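Van Leeuwen at the Gulix, and what's on in June

I finally got to see Sornholm last month, and I've been bothering everybody I know about it ever since. If you missed it on its one-week run, the good news is that the Gulix is bringing it back in June for two more showings, and I'm going to both of them.

It's a thriller, more or less. A night clerk at a ferry terminal starts noticing that the same passenger buys a ticket every evening and never gets on the boat. That's the setup, and for the first half hour it's about all you get. Van Leeuwen (the director, and yes, the same Van Leeuwen who made that very long movie about the lighthouse family) is in no hurry. There's a lot of sitting behind glass. There's a vending machine that gets more close-ups than the lead. I know people who walked out at this point, and I'd like them to go back and try again, please, because the minute the clerk picks up the lost property box the whole thing takes off.

I won't say what's in the box. I will say that the middle hour had me leaning so far forward that my knees were touching the seat in front. There's a chase through the car deck with hardly any dialogue, just chains rattling and one engine idling somewhere, and it's the best thing I've seen in a theater this year. The ending is a bit of a mess. Two characters explain the plot to each other on a pier in the rain, and then they do it again indoors. I forgave it by the time I got to the parking lot.

What I loved most was how everybody looks. The story is set in the early seventies but it's not a costume party — no giant collars, no orange wallpaper in every room. People wear clothes that look ten years old already. The inspector has one good check suit and you can tell which day of the week it is by how tired it's gotten.
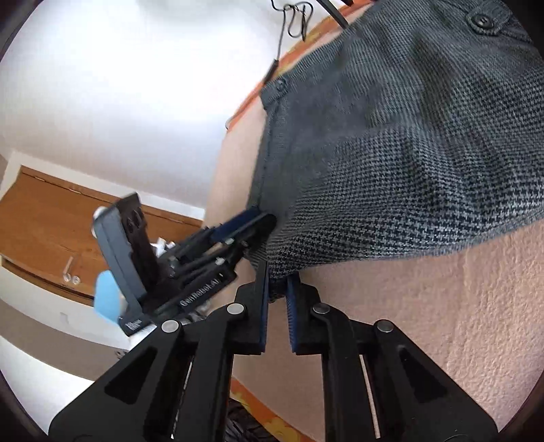
Houndstooth check, close up.

Jasper Wouters runs our movie talks, and he was good enough to lend me his notes on the film. He thinks I'm wrong about the pier. His argument is that the clerk is lying in the first conversation and telling the truth in the second, and that you're supposed to catch the difference. I've been over it in my head plenty of times and I still think somebody just forgot to cut one of them. We're going to have it out in June, so come along and take sides! Jasper will speak for a few minutes after the early showing, and then it's open to the floor.

He also told me to mention the sound. The Gulix had its left speakers looked at over the winter, and I could hear the improvement from my usual spot near the back. The foghorn in particular. My neighbor jumped and lost most of a bag of popcorn.

If you like this one, I'd point you toward Jistovcombe, also by Van Leeuwen and a good deal shorter. It's about a village choir that gets stranded by a flood and has to spend the night in a furniture store. Much funnier than it sounds, and you can feel the director trying out ideas that come back in the ferry movie: the long waits, people talking through glass, somebody always eating a sandwich at the wrong moment. We have one copy in the lending box and it's out at the moment. Put your name on the sheet by the ticket window and I'll call you when it comes back.

A few of you asked about the length. Sornholm is just over two hours, and there's no intermission, so plan your coffee accordingly. There's some violence, mostly heard and not seen, and one scene with a dog that worried me, but the dog is fine. I'd leave kids under twelve at home. They'd be bored silly by the vending machine anyway.

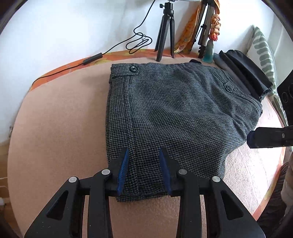 Tickets and times

Both showings are in the small room, which seats 100, and the early one filled up last time. Early showing at 2 in the afternoon, late showing at 7:30. Tickets are at the window or by phone, extension 686, any afternoon after one o'clock. Members get in at the usual price and can bring a guest for the same. Please pick up phone orders fifteen minutes before the start or we'll sell them to whoever's standing in line.

And thank you to everyone who sent in a ballot for the fall season. We had 768 votes in all, which is a lot of little slips of paper to sort on my living room floor. Westerns did much better than I expected. Results in the next newsletter, once I've found the pile that slid under the couch.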